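Speaker notes: The Vastau Student Manipulation Project
Session delivered 29/07/2021
Slides advance on the bracketed cue.

[Slide 1] Good morning, and thank you to the organizers for the invitation. I will speak for the first part of the session and leave the remainder for questions. The project team is made up of 6 students in their final year, working under the supervision of the robotics teaching group at Vastau.

[Slide 2] State the assignment as it was given to the students. The arm must pick up a part from an open tray, carry it to a second station and set it down in the marked position. The students write the control software, record their own training runs and report the results. Staff members may advise but may not write code.

[Slide 3] Introduce the wrist camera. Explain that it travels with the gripper, and that the software sees the room from wherever the hand happens to be pointing. Pause on the next slide before speaking.

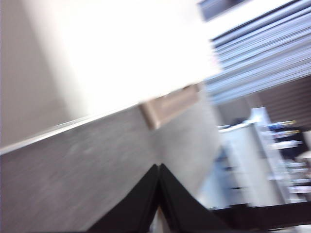 Spyros Milošević
Project Supervisor, Student Robotics, Vastau

[Slide 4] The two black fingers meet at the tips at the bottom of the view. Almost everything else is blurred, and the ceiling is close to pure white. Ask the audience what a program could learn from a view of this kind. Allow a moment for answers.

The first student team kept every image in its recordings. The second team, working under the name Skester, wrote a filter that scores each image for sharpness and exposure and sets aside those below a threshold. Both approaches were accepted for grading, provided the written report defended the choice.

[Slide 5] Figures. The students recorded 300 runs by the end of May. The shared set holds 4000 images, of which the Skester filter retained 2000. Mention that the threshold was changed once during the term and that the figures on the slide reflect the later setting.

[Slide 6] Assessment. Marks are awarded for the code, the logbook and an oral examination. The logbook carries the same weight as the code. Students must record failed runs in full, including the arm settings used.

[Slide 7] Next year. The course will move to the Urisance software package, and the filter will be supplied as a starting point. Applications close before the start of term. Refer questions on eligibility to the department office.

[Slide 8] Contact details. Leave this slide on screen during questions.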